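Stop blaming the robot and look at who's holding its hand

I've got a bit of a bee in my bonnet about the way people talk about teaching robots, so I'm going to let it out here and then go back to being pleasant.

The story you usually hear goes like this. You show the robot a job a few times, it picks up the idea, and off it goes. Showing is treated as the easy bit, the bit you hand to whoever joined last. All the cleverness is supposed to come later, in the training, where the big computers are. And when the robot then makes a mess of things, everyone gathers round the training and wonders what went wrong in there.

I spent most of July on the showing end, at a workshop in Stisevport, driving an arm by remote control over old workstations that were being stripped for parts. Memory, processors, coin cells, that sort of thing. Before that I'd have told you the same story. Now I think we've got it almost completely upside down, and I'd like to persuade at least one person who holds a budget.

Have a go at it yourself if you ever get the chance. You sit there with a controller in each hand and a view from down by the fingers, and suddenly a motherboard is a city. The memory slots are great long buildings and your fingertip is a lorry trying to get down the alley between them. You know perfectly well how to work a latch. You've done it a hundred times with your thumb without a single thought in your head. And now you find you can't say what your thumb was doing.
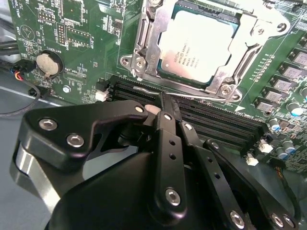
Your thumb, you see, was feeling its way. It leaned on things, slid a bit, noticed the edge, leaned harder. Take that away and you're left with your eyes, and your eyes are lovely but they're not much good at telling you how hard you're pressing. So you invent a new way of doing the job. I started coming in from further back and pausing just short of whatever I wanted to touch. A colleague on the next rig did the opposite and went in quickly and then tidied up. Both of us got the job done. But we were teaching two different jobs, and the poor machine was expected to find the average of us!

This is my main complaint. We count demonstrations as if they were bricks. The target on our wall was 4,000, and everybody was very keen on that number. I was keen on it too, for a while, in the way you get keen on step counters. But if half of those are me being cautious and half are somebody else being brisk, and a good few are from the last hour before lunch when we're all thinking about sandwiches, what have you really got? You've got a very large pile of habits. Some of them are good. Some of them are mine.

There's another way of doing it, of course, which is to take hold of the arm itself and move it about by hand. The two outfits I know best split on this. Ketex is all for remote control, Grurard swears by hand guiding, and if you put them in a room together you'd want to move the crockery. I've done both and I'll annoy everyone by saying I prefer hand guiding for learning the job and remote control for showing it. When you've got hold of the arm you can feel the weight of it, and you find out quickly where the elbow wants to go. But your own arm gets into everything, and you end up craning over the thing you're trying to see. With the controllers you at least see what the robot sees, glare and all, and if you can't do the job from that view then it's a bit rich expecting the robot to.

Glare deserves its own grumble, by the way. A processor has a nice shiny lid, the slots are glossy, the case is bare metal, and the moment you move the hand the reflections all move as well. I'd tilt my head to see round one, which does nothing whatsoever when your eyes are on the end of a robot.
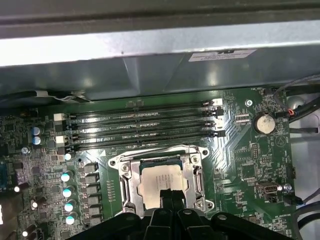 So what would I do about it? Mostly I'd slow down. I'd take 40 demonstrations from someone who has properly practised over a great heap from people who are still learning on the job. And I'd have the beginners practise with the recording switched off, which sounds obvious, but I've watched new people's very first attempts go straight into the pile because the target was looking thin that afternoon.

I'd keep some of the mistakes, mind you. There's a smooth, show-off kind of demonstration where nothing ever goes wrong, and a robot brought up on those hasn't a clue what to do when it's a hair to the left. The useful ones are often where you miss, notice, back off a little and come in again. I used to delete mine out of embarrassment. I'm sorry about that – some of them were probably the best things I did all month.

And I'd talk to the people doing it. Put the drivers in the same meeting as the people who train the models, and let them say 'that one's rubbish, my hand slipped' without anybody frowning. Šťastný, the small repair firm where I first learned to take a computer apart, used to put a new starter beside an old hand for two weeks before they were allowed near a customer's machine. You watched, you had a go, you were told off gently, you had another go. It was slow and slightly boring and it worked on me.

People say we haven't the time for that sort of thing with robots, that the whole point is to get away from it. Perhaps. I can see the argument, and I know that more data has rescued plenty of projects that were in a worse state than ours. If you've got enough of it, my odd little pauses get washed out with everyone else's. But most places haven't got enough of it and aren't going to. They've got a couple of arms, a stack of old machines and whoever's free after lunch. For them, how well the person with the controllers does the job matters a great deal, and that person ought to be trained, rested and paid as though it does.

I'm back on the rig next week. I've asked for a better chair and a practice board, and so far I've got the chair.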